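Landlord kept part of my deposit for carpet - is this normal?

munenrenter
Posted 11/22/23

I moved out of a two bedroom unit at Abella Court after 3 years. The deposit was 2,000 dollars. The management company, Clidevel, sent back a check that was short by 596. The letter says "carpet replacement, bedroom 2" and nothing else. There was no receipt with it. The carpet was worn by the door but had no stains or burns, and it was not new when I moved in. I did a walk-through in May with the site manager and she wrote "fair" next to carpet on the form. Can they charge me for this? Do I have to cash the check or send it back?

sterora_tenant

They all do this. I lost 200 for blinds at my last place and never saw it again. Good luck.

gradyhill

Worn carpet by a door is normally treated as wear and tear, and in most states a landlord can't bill you for that. Even when there is real damage, they are usually only allowed to charge for the life the carpet had left. If it was already old when you moved in, that may come to very little.

What I would do:

Write to Clidevel and ask for an itemized statement, the invoice for the carpet and the date the old one was put in. Send it by certified mail and keep a copy.

Attach the walk-through form. The word "fair" in the manager's own writing helps you a lot.
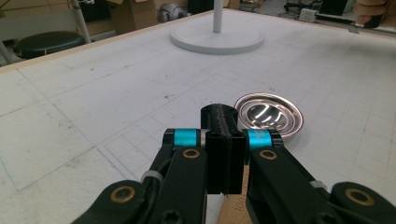 Give them a deadline in the letter, say two weeks, and state that you will file in small claims court if you don't hear back. Look up your state's deposit law first and put the section number in the letter. Some states add a penalty when the landlord doesn't itemize on time.

On the check - read the back and any letter that came with it before you deposit it. If either one says "payment in full" or "final settlement," ask your local tenant office first. If there is no wording like that, depositing it is usually fine, but rules differ by state.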